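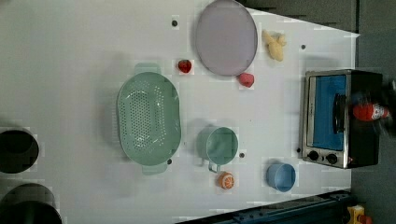

Ornis Tabletop Policy Kit
Item 3133, revision 9

Ornis is a table, a set of toy kitchen objects and a trained manipulation policy, supplied together so that a lab can repeat the Drostow placement results on its own arm. The table has a white top with screw holes. The overhead view is the only camera input the policy takes.

Method

The policy is trained in two stages. Stage one uses 2477 teleoperated episodes of single pick-and-place moves. In stage two the arm runs on its own and an operator takes over when a grasp fails. Only the corrected segments are added to the training set. Drostow calls this segment-only correction. It keeps the second stage short and avoids retraining on long stretches of idle motion.

Objects

The standard set covers flat, hollow and irregular shapes: lavender plate, mint-green colander and mug, light-blue cup, strawberry, orange slice, a toy toaster oven with a glass door and two knobs. Substitutes of similar size can be used but are not covered by the reported results. Objects are laid out by hand before each run. Layout cards are included.

Results

Stage two reduced dropped objects on the top of the oven, the hardest target in the set. Bottles placed on their side remain the main source of error, as they can roll after release. The colander is usually gripped by a handle. Grasps on the perforated wall were removed from the training data in February after repeated slips. The full table of trials is in the Teshome report, section 17.

Requirements

Six-axis arm or better, parallel gripper, fixed overhead mount. The controller must accept Workach motion files. Calibration is done against the screw holes in the tabletop and should be repeated if the table is moved.

Not included: arm, gripper, workstation.

Technical contact: Ibsa Abdella
Page updated Sun 17 March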